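Snack tray

A snack tray is a shallow open container used in the home to hold a supply of individually wrapped foods, such as biscuits, crackers, nuts, dried fruit and confectionery. It differs from a serving platter in that the food stays in its packaging and may remain in the tray for days or weeks. The tray works as a small store that can be carried between the place where snacks are kept and the place where they are eaten.

Terminology

Retail catalogues use several names for the same article, including treat box, nibbles tray and pantry tray. In Canadian and Australian usage the term "snack tray" may also refer to a divided dish of ready-to-eat food, and the two senses are not always kept apart in shop listings. A container with walls higher than its shortest side is normally classed as a bin or basket.

Form and materials

Most snack trays are rectangular, with straight or slightly sloped walls. Moulded plastic is the usual material. Enamelled steel, bamboo and woven fibre are also sold. The rim is often turned outward to stiffen the wall and give a hold for the fingers. Bright colours are common, as the tray is meant to be found easily on a crowded surface.

Wall height governs how the tray behaves in use. Low walls leave all the packages in view but allow tall bags to fall out when the tray is lifted. The Huneder tray, a design sold in one size only, has an inside wall height of 100 millimetres and an inside width of 200 millimetres. The later Clonex version keeps the width and lowers the rim on one long side, so that flat packets can be drawn out without being raised over the edge.

Contents and filling

Packages fall into three groups for the purpose of filling. Boxes keep their shape and are placed first, against the walls. Pillow bags contain trapped air and yield under pressure; they are set upright or leaned against the boxes. Small sachets and single sweets settle into the gaps.

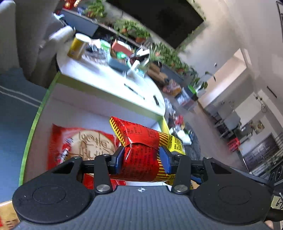 Flexible film packages are best held near the middle of the pack or by the sealed end. Pressure on the face of a full pillow bag is passed to the food inside, and brittle products such as wafers break first. The crimped seal at each end takes very little load from the contents and can be pinched firmly without harm.

Large bags are generally kept out of the tray. They take up the space of several small ones and hide whatever is behind them. Common practice is to store them on a cabinet or in a cupboard and refill the tray from them as it empties.

Stock is turned over by placing newer packages at the back or underneath. This is simple with boxes and difficult with loose bags, which shift each time one is removed. A household guide issued by Oyewole sets a checking interval of 6 weeks for dry goods — longer for boiled sweets — and advises that any package with a split seal be taken out at once.

Placement in the home

The tray is most often found on a coffee table, a sideboard or a kitchen counter. On a round table a rectangular tray leaves curved areas unused along its sides, and these tend to collect cans, pens and other small articles. 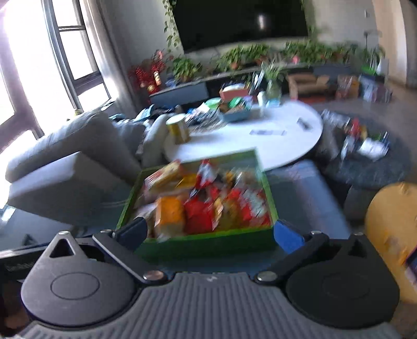 A tray is carried with both long or both short walls supported. Lifting by one wall twists the base and may tip the load toward the free side. Trays made of thin plastic should be supported from beneath when filled with jars or other dense items, although a load of bagged snacks is seldom heavy enough to require it.

Direct sun is avoided for products containing chocolate or nut oils. Placement beside a window is acceptable for short periods.

Cleaning

Crumbs and sugar gather in the inside corners. Plastic trays are emptied, washed in warm water with dish detergent and dried fully before refilling. The Cundoseck tray has rounded inside corners for this reason. Bamboo and woven trays are wiped with a damp cloth and are not soaked.

See also

Bread bin
Lunch box
Pantry
Serving tray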